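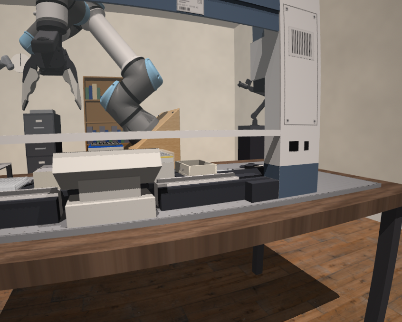
Priya Yazzie, project diary, December

Got to the lab at 9 and had the simulator to myself until Ingrid came in. The bench in our model now has the long rails either side of the cream unit, and the open box behind the right-hand rail is where I want the parts to end up. The fingers are spread wide at the start position, as the worksheet asks.

Spent most of the morning on the approach path. The arm kept swinging too low over the cream hood, so I added a waypoint higher up and slowed the last bit. Ran it 50 times with that change and it clipped the hood in 3 of them. Ingrid thinks the waypoint is fine and the trouble is in how I turn the wrist. She may be right. I have left it for tomorrow.

The run log is up to 1,251 lines and I can't find anything in it. Asked Ingrid Ferreira's group how they do theirs and they write a new file for each run, named by the time. Changed ours to match before lunch.

Afternoon was the write-up for the Flatmont round. My half is the gripper and the path, Ingrid has the rails and the timing. I wrote a page and a half and cut half a page of it. We still need a drawing of the table layout with distances marked.

Dr Lindqvist wants a working run by the end of term. Saved everything to the shared folder and went for the ten to six bus.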